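How to oil a butcher-block countertop 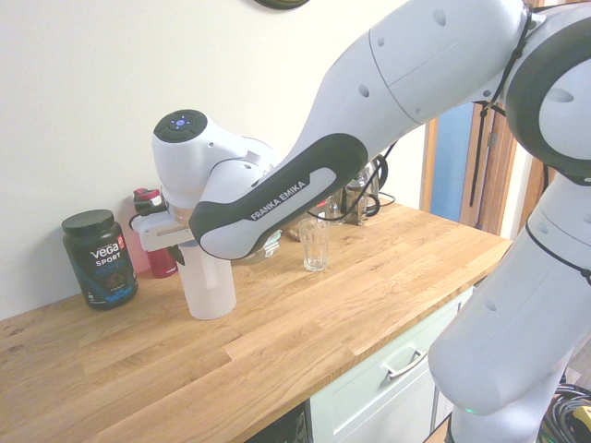
Light oak butcher block, kitchen side.

Quick writeup bc Menaka Cassim asked me twice how I do mine. Takes an evening plus waiting.

What you need
Food-safe mineral oil. Sandpaper, 120 and 220 grit. Lint-free rags – old t-shirts fine. Dish soap, a scraper, gloves if you care about your hands.

1. Clear the whole top. Everything. Scrape off dried food, wash with warm water and a drop of soap, wipe dry. Then leave it overnight. Damp wood won't take oil and you'll get blotches.

2. Sand. 120 first but only on stains and rings, then 220 all over. Always with the grain. Go easy near the sink cutout, easy to round over the edge there. Vacuum, then a barely damp rag, then let it dry agian.

3. Warm the oil. Stand the bottle in hot tap water for a few minutes. Spreads better.

4. Pour a little, rub it in with the grain. Do the ends and the underside of any overhang too, people skip those and then the boards cup.

5. Wait 35 minutes. Wipe off whatever is still sitting on top. If it feels sticky you left too much on.

6. Second coat same way. New or very dry tops want a third. Mine took almost 2 cups the first time, way less now.

Leave it overnight before putting stuff back.

After that
Drip some water on it every month or so. Beads up = fine. Soaks in = oil again. I did mine in June and it's due.

Don't use olive oil or any cooking oil, goes rancid. Rommel did and had to sand the whole thing back.

Oily rags – lay them flat outside to dry, espcially if you ever switch to tung or linseed. Those can catch fire balled up in a trash can.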